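**mailer boxes — tuck lid or tape??**

**rlill_ships**
ok need opinions fast, reordering before November rush. I sell soap + small candles, been using plain flat-top boxes w/ tape. Thinking of switching to the one-piece kind with the lid attached, little flaps on the sides that tuck in. Quote from Czarnecka is 167 for a bundle, tape boxes are 88. Worth it or no

**waynec**
Worth it. No tape gun, no tape on the packing table, no tape on the dog. Switched last year and not going back.

**tshepo_n**
Disagree. They look nice but folding them takes forever. I timed myself, 15 boxes in the time I'd do 34 of the taped ones. And the side flaps catch on the way in if the board is even slightly bent.

**waynec**
you're folding them wrong then lol. Side flaps in FIRST, then front of lid down

**tshepo_n**
I know how to fold a box Wayne

**rlill_ships**
guys. can someone show me what the shape looks like open, the Czarnecka listing only has a drawing

**sarmite_r**
Same general kind as this, plain brown, shallow tray, lid with rounded corners and a flap each side:
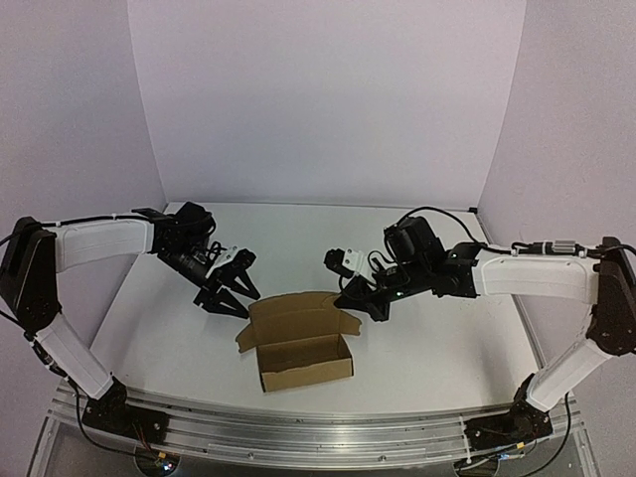
### Re: mailer boxes — tuck lid or tape??

**rlill_ships**
oh thats shallower than I pictured. Soap yes, candles hmm

**sarmite_r**
Mine come in a deeper one too, same lid. Ask for the inside height, not the outside. I got burned on that once, whole batch of jars a hair too tall.

**aivar_s**
One more vote for tape. Customers rip the tuck kind open anyway and half of mine still got a strip across the front bc I dont trust the post. So you pay more AND tape.

**waynec**
one small sticker. thats all it needs

**aivar_s**
Sticker came off two of mine in the cold. Buyer sent pics, lid flapping open, one bar missing. Refunded her.

**tshepo_n**
^ this. Also storage — check if they come flat. Mine do but I pre-fold some the night before and then theres nowhere to put anything.

**waynec**
Ok fair on storage. I stack mine open, nested a bit, lids all leaning back. Takes up a whole shelf

**rlill_ships**
so what about tuck boxes for the gift sets, taped for everything else? Bendus does smaller bundles I think

**sarmite_r**
Thats what I do. Get a sample first tho, put a full set in and shake it

**aivar_s**
and tape it

**rlill_ships**
lol ok. Emailing Bendus for samples tonight, will report back on the candle hieght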